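Filed under: Workshop Log / Grippers / Hand-held

Hand gripper, sock work and jaw linkage

2024-12-30

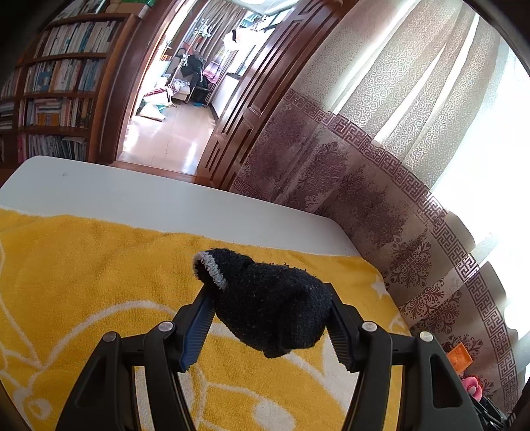 Carrying on from the last entry. Main job was the jaw linkage, second job was getting through the sock list. The linkage got done. The sock list got partly done.

Linkage first. The play I complained about in September was in the inner arms, both sides. I had been blaming the printed body. With the gripper open on the bench I could rock the left finger with the trigger locked, and the movement was all at the inner pivot. The hole had gone oval. Right side was the same but less. The outer pivots were fine and I left them alone.

Reamed the two inner holes, pressed in bushings from the Umitz assortment, put the pins and caps back. The first bushing went in crooked and had to come out again, which cost me the bushing. Second try I used the drill press as an arbor press, motor off, chuck pushing on a flat pin. Do it that way from the start. Kaede had already written this in the shop binder under "bushings" and I had not looked.

Finger wobble with the trigger locked is now 2 mm at the tip on the left. Nothing I can measure on the right. I want the left better than that, but it will do for socks.

Reassembly order, for whoever opens it next:

Inner arms onto the body before the outer arms. The other way around, you can't get the pin past the trigger link.
Return spring last, with the short leg toward the trigger.
Do not tighten the pivot on the trigger link until the jaws have been closed by hand all the way. I tightened first and the jaws stopped short of each other.
Thin grease on the pins only. Keep it off the fingers.

Camera mount was off for all of this. When it went back on I lined it up by eye with the pencil marks on the body and then checked that both fingertips meet in the middle of the picture. They do, near enough. The mount screws go into plain plastic and one is starting to strip. Heat-set inserts next time it's apart. I have the inserts, Drodlow sent the wrong length and then the right one, so there are both in the drawer. Use the short ones.

Sock work. Yellow towel on the white table, one sock at a time, black fuzzy one with the gray terry cuff. The point was to see if I could take hold near the middle, lift a little, and set it down somewhere else on the towel without the fabric walking out of the pads. The ribbed pads were the ones to check, two to a finger.

What I noticed:

The knit is thick enough that the jaws feel closed before they are closed. With the old play in the linkage I would squeeze, feel resistance, stop, and the sock would slide out when I lifted. With the play gone the trigger gives a clearer stop. Still easy to quit early. I started counting "one, two" after the stop before lifting and the drops mostly went away.

Of 60 lifts, 19 were drops. All but 3 of the drops came before I started the counting. So most of that number is me and the hand, and it shouldn't go in the table as a pad result. I'll mark those runs so they can be filtered out.

Coming in flat is worse than coming in steep. If the fingers come in low they plow the sock along and it bunches up ahead of the pads. Steep, with one finger on the near side and one on the far side, takes hold of it well. The toe end hangs and folds in on itself, and where it ends up after setting down is anybody's guess. That matters if the next step is folding or pairing. For putting in a basket it doesn't.

The towel moves too. Terry on fuzzy knit grabs, and if I press down on the way in, the pads pick up towel along with sock. Twice I lifted the towel as well. Tried clipping it to the table at the back corners, which helped, but then the clips were in the way of my wrist. Double-sided tape underneath is the next thing to try. I don't want to go to the bare table because the bare table is too easy and the laundry at Kaede's place will not be lying on a bare table.

Lint. The sock sheds and the lint packs down between the ridges on the pads. After the long run I picked it out with a toothbrush, dry. Alcohol made the pad surface feel tacky for a while, so no alcohol until I know what that does. Kaede Ueda thinks the tackiness is mold release coming up out of the Melville rubber and that it would quit after a few wipes. Could be. I would want to do that on a spare pad and not the mounted ones. There is one spare pair of the ribbed and a full set of the smooth.

Lighting note. With daylight behind the curtain the window side goes bright and the exposure swings when I turn toward it. Black sock plus black gripper body, so when the exposure drops there's not much to see between the fingers. Options are to lock the exposure or turn the table so I face the other way. Locking is the better one. I did the second half of the runs with it locked and the sock stayed readable in all the ones I looked through. I did not look through every one.

Also tried the trigger with the softer spring from the Dağdelen kit. My hand hurts less after a long run. The jaws open more slowly though, and on release the sock hangs on the pads for a moment and gets dragged a little as I pull away. Went back to the stock spring. Somebody with a smaller hand should try both before we settle it.

Battery was fine. Card was fine. The file names are still wrong by one from the restart, so run 1 is saved as 0. Left it alone on purpose – renaming by hand is how we lost the September set.

Open items:

Left inner pivot, get the remaining wobble out. Maybe a shim washer under the cap, maybe the pin itself is undersized. Measure the pin before buying anything.
Heat-set inserts for the camera mount, short ones.
Tape under the towel.
Smooth pads on the same sock, same count, exposure locked from the first run.
Thin dress sock for comparison. I don't think the ribbed pads will like it.
Spare pad and alcohol, see above.
Ask Kaede for the trigger drawing with the corrected hole spacing. The one in the binder is the old one and I have marked it OLD in red.

Gripper is on the shelf over the bench, jaws open so the spring isn't loaded. Toothbrush is in the same box, please don't use it for flux.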